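Jul 17, 2020

Up too late again with the Claton side. Found the March letters in the wrong folder, of course. 16 pages, most of them about the weather and somebody's hens. Lovely though. Scanned the lot before I could talk myself out of it.
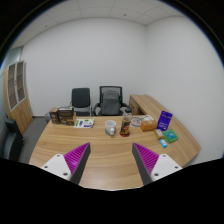 Kirstin Shearer
Family history diarist, Vundstead

Album plan so far -- 40 pages, cream card, one household per spread. Gyu-bin says too many. Gyu-bin is probaly right. But I can't drop the Luvonness cousins, they've only got the one decent portrait between them and it deserves a page.

Tried tea-staining the edges. Too dark on the first go, better with the bag squeezed out. Note to self: captions in pencil FIRST. Ink later. Spelt Great-Aunt's name two ways on facing pages.

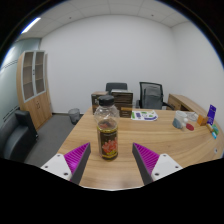
Still 200 loose photos to sort and no names on the backs of most. Will ring Mum with a batch of 20 at a time, any more and she gets cross. Need more photo corners, and the gold pen is nearly gone.

Tahiri paper came -- the green fern one. Gorgeous. Too good to cut? Will cut it tommorow.

Bed.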